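Home » Stay » The Bunkhouse at Whitcombe

The Bunkhouse at Whitcombe

Sleeps 8, or 7 if one of you snores and the others have any say in it. The Bunkhouse sits up the hill from the main lodge, past the tack barn and the gate that has to be lifted as you swing it. It was built for hired hands, who were not asked for their opinion of it, and it has since been fixed up for guests, who give us theirs in writing.

We rent it whole. That means your group gets every bunk, the porch, the woodstove, the long table, and the view down to Barkard Creek, and you won't be sharing any of it with strangers unless you brought them.

What the building is like

Logs on the outside, boards on the inside, and a metal roof that makes light rain sound like a serious event. There are two bunk rooms and a common room between them. The bunks are full length, which we mention because the old ones were built for shorter cowboys. Mattresses are new. Wool blankets are not, but they have been washed more often than most of the trucks.

The woodstove heats the common room very well and the bunk rooms eventually. Split wood is stacked on the porch. Kindling is in the copper tub. Please don't use the guest book as kindling, however you feel about the last entry.

There is electricity. There is no television. Wi-Fi reaches the north end of the porch, where you'll find a bench worn smooth by people checking on work they came here to get away from.

The bathroom

For many years the bathroom was a short walk away and had a moon cut in the door. We are told this was charming. The indoor one came later, got redone last winter, and is now the most modern thing on the ranch by a wide margin. The hot water comes from a tank shared with nobody else, so the only people you can blame for a cold shower are your relatives.
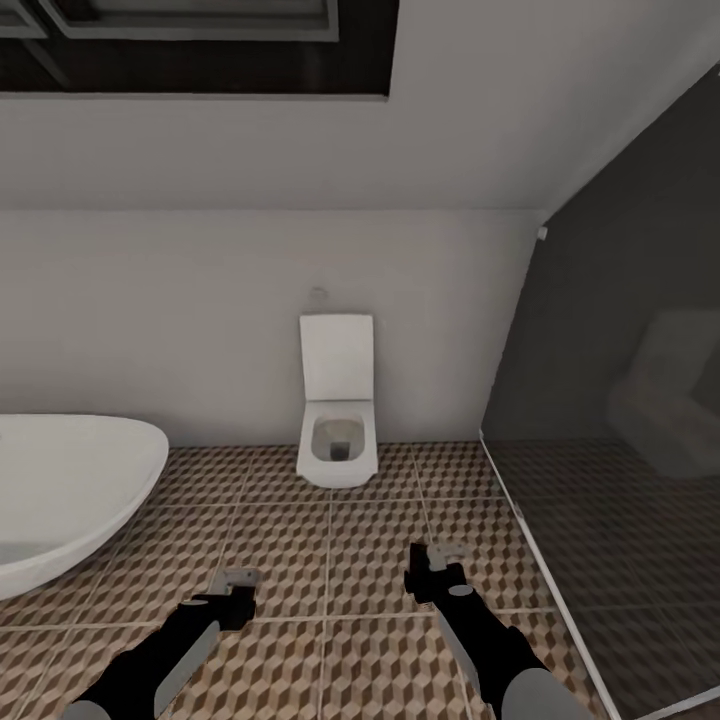 Wall-hung toilet and cube-pattern tile.

Towels and soap are provided. Boots are to come off at the porch. Creek mud dries hard, and there's a boot scraper by the steps shaped like a dachshund that does a better job than it looks like it would.

Meals

Breakfast and supper are served at the main lodge and are included in the rate. The bell goes at 7 in the morning. It's a large bell and the Bunkhouse is well within range, so nobody has ever needed to set an alarm. Lunch is packed in a sack and goes wherever you go. If you'd like to eat in, the common room has a two-burner range, a refrigerator, and one very good cast iron skillet that we'd like to still own when you leave.

Tell us about allergies when you book. "Doesn't care for beans" is not an allergy, but we'll write it down.

Riding and the rest of it

Trail rides go out morning and afternoon, weather and horses agreeing. Each guest is matched with a horse on the first day after a short talk in the corral. Please be truthful in this talk. The horse will find out anyway, and sooner than you'd like.

Jukitz Meadow is the easy ride, flat most of the way and good for anyone who hasn't been in a saddle since summer camp. Sostance Ridge is the long one, with a climb at the end and a lunch stop at the top where you may find it more comfortable to stand. Riders must be 8 or older for either.

If you don't ride, there's fishing, walking, horseshoes, and the porch. The porch books up early.

Good to know

Season: opens in May, closes when the pipes say so
Minimum stay: 3 nights
Check-in: 3 in the afternoon
Bunk rooms: 2
Included: breakfast, supper, sack lunch, linens, firewood, daily rides
Not included: boots, hats, fishing license, tips for the wranglers
Dogs: 2 at most, by arrangement, and only if they can walk past a chicken
Cell service: top of Sostance Ridge, facing south
Road: gravel for the last stretch — low cars make it, slowly

Booking

Call the ranch office or send the form on the Contact page. We hold dates with a deposit and answer messages in the evening, after the horses are put up. If you call in the middle of the day it will ring for a long time, and then you'll get a machine with a rooster on it.

See also: The Creek Cabin | Day Rides | Getting Here | What to Pack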